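Tomoana Early Learning: second progress report to the Zadum Fund

The second term of the Talking Together grant is finished, and it has been a lovely one to write up! The money has now been put to work in all three rooms at Ernden, and since February the two- and three-year-olds at our Rasden site have been joining in as well.

Last time we told you that staff training was running behind. It has caught up. Every member of the room teams has done the core sessions on early language, and most have done the follow-up on bilingual families, which was the one people kept asking for. We held it on a Thursday evening so that the late shift could come, and the discussion went on well past the finish time.
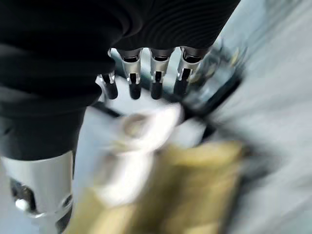 The lending library is the part of the project we are most excited about. Families borrowed 347 times this term, counting books and story bags together, and the shelves by the door at Ernden were often nearly bare by Friday pick-up (a nice problem, but we do need more board books for the under-twos). The story bags with puppets go out fastest. Two came back without their puppets and we have replaced one so far.

At Rasden the library started with a single box on a trolley. Parents there tend to arrive in a rush for the bus, so we have moved the box next to the signing-in sheet and borrowing has picked up a good deal.

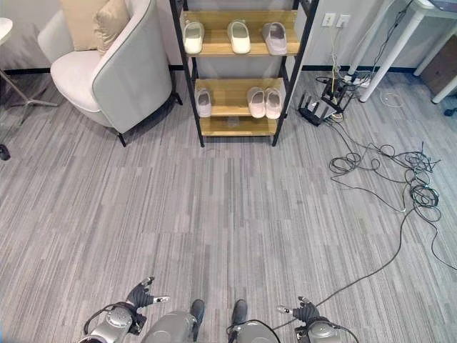 Mealtimes have changed more than we expected. Staff now sit down with the children for the whole of lunch and let the talk wander, and the four-year-olds in particular have taken to it. One long conversation about whether worms have grandmothers ran over several days. Room leaders are noting down longer sentences from children who said very little in the autumn, and we will include a proper summary of the language checks in the final report, once the second round is complete.

Some things have been slower. The parent coffee mornings at Ernden were thinly attended, and those who came were mainly people we already see a lot of. We are going to try an after-work session with a crèche next term. The recorded rhymes in home languages are also behind: we have good recordings in four languages and had hoped for more, but finding a quiet corner in a nursery is a challenge all of its own.
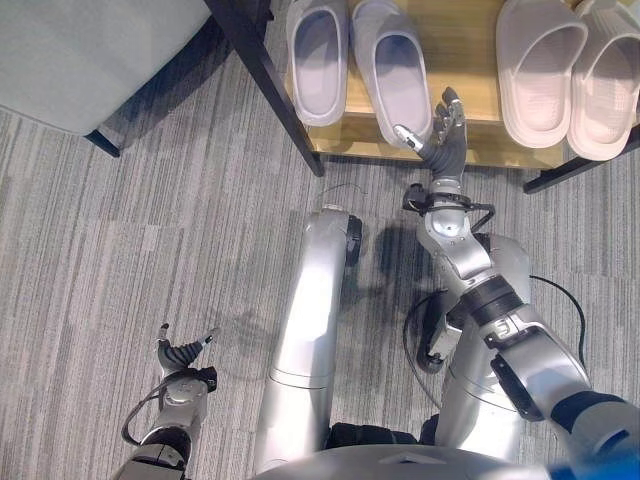

Report author: Project Lead, Tomoana Early Learning

Spending is close to plan. The training line is fully used. There is £800 left in the resources line, and with your agreement we would like to spend it on board books and spare puppets for Rasden before the end of the summer term. Staff cover cost a little more than budgeted and we have met the difference ourselves.

Next term's work is the second round of language checks, the after-work family session, and a visit between the two sites so that the Rasden team can see lunch at Ernden for themselves. You would be very welcome to come to that too. Lunch is at half past eleven and the chairs are small.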